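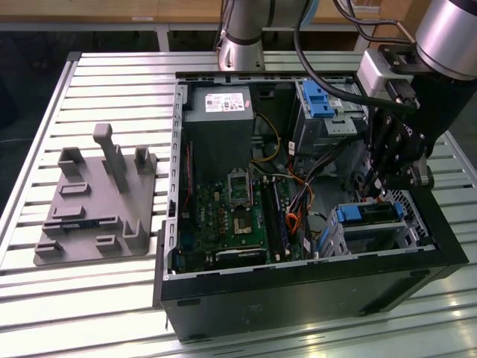 A desktop computer with its side panel off, the processor socket empty.

Phetsri's growth strategy still treats the assembly plant as the main route to higher wages. The numbers no longer support that. Output per worker in the province's factories rose quickly while labour was moving off the farms. Once that movement slowed, so did everything else, and the current plan offers little beyond further tax relief for firms that were going to stay anyway.

The relief is poorly designed. A company qualifies by employing at least 100 people for 24 months. Nothing in the rules refers to wages, training or local purchasing. Of the 248 firms on the register, only six reported buying parts from a supplier within the province. The remainder bring in components, put them together and ship them out, so most of the value is added elsewhere.

Brotura faced a similar position and tied its relief to spending on apprenticeships. Take-up fell in the first year, which its critics called a failure. I read it differently: firms with no intention of training anyone stopped claiming, and the budget shrank accordingly.

Phetsri should adopt the same test and apply it to new claims from June. Existing agreements can run to their end date. The money released would be better spent on technical colleges, where evening courses are full and equipment budgets have been flat for years. Lower tax on the same work will not raise what that work pays.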